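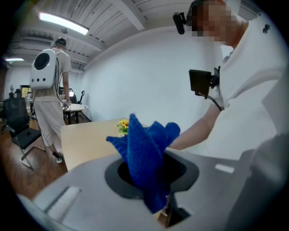

Ticket 565: blue cloths shedding fuzz on everything
Status: open, waiting on customer
Category: Cleaning & Laundry > Cloths and Towels > Lint and Shedding

Hi! So I'm back, same problem as in March, and I figured I'd open a fresh ticket instead of digging up the old one (224, if you want to look at it, though it got closed before I'd tried half the stuff in there).

I have a pack of 5 Rimo cloths, the royal blue ones, the really soft kind that feel more like a bath towel than a dust rag. I love them for wiping tables. They pick up crumbs great and they don't leave streaks, but they leave blue fuzz. Tiny little blue hairs, all over a light wood tabletop, where you can see every single one. And if there are artificial flowers on the table, forget it, the fuzz gets down in the leaves and I'm in there with tweezers.

What I've tried so far:

Washed them once on warm, regular detergent, with a load of other towels. Big mistake! The other towels came out blue and fuzzy and the cloths came out just as bad as before, maybe worse.

Washed them again by themselves, cold, no softener. Better for one day. Then the shedding came right back.

Shook them out hard on the back steps. Lots of fuzz came off, so I got my hopes up, but the next wipe left the same trail.

Swapped in a Fabbri cloth I had in the drawer, same table, same spray. No fuzz at all. So I'm pretty sure it isn't the table or the spray (I use the Dredari one, the unscented).

I don't put them in the dryer, by the way. They go over the rack. Somebody asked me that last time and I never answered, sorry.

Is there something I'm missing, or are they just going to do this forever?

--- Reply from Stimska Home Help, 10:40 am

Thanks for all the detail, and for trying the other cloth on the same table, that saves us a step. Two things to check. Are the edges stitched all the way around, or is there a cut side? A cut side can keep letting go of fibers wash after wash. And do you wipe with the cloth bunched up in your hand or folded flat?

Please also try one cloth in the dryer on low with nothing else in with it, then look at the lint screen.

--- Customer update, 4:15 pm

Okay, edges! I went and looked, and 2 of them have a side where the stitching has come loose, and you can pull fuzz right off it with your fingers. The other three look fine to me. I put both of the loose ones aside.

And yes, I bunch. I grab it from the middle and go. Folding flat feels fussy but I'll give it a try.

Did the dryer thing with one of the good ones, low heat, by itself. The lint screen was solid blue, like a little felt blanket. I wiped the table after and found a few hairs near the corner, but nothing like before. I'm going to run the other two good ones tonight and use them for a week before I say it's fixed.

Can I get the loose-edge ones replaced, or do I have to send the whole pack back? I don't have the sleeve they came in anymore.

5 people have this problem too | 2 comments | Share

Related tickets
Rimo cloth turned my white towels blue
Dredari spray leaves a film on light wood
Getting lint out of artificial flowers
Fabbri cloths stiff after air drying
Can I use softener on fuzzy cloths?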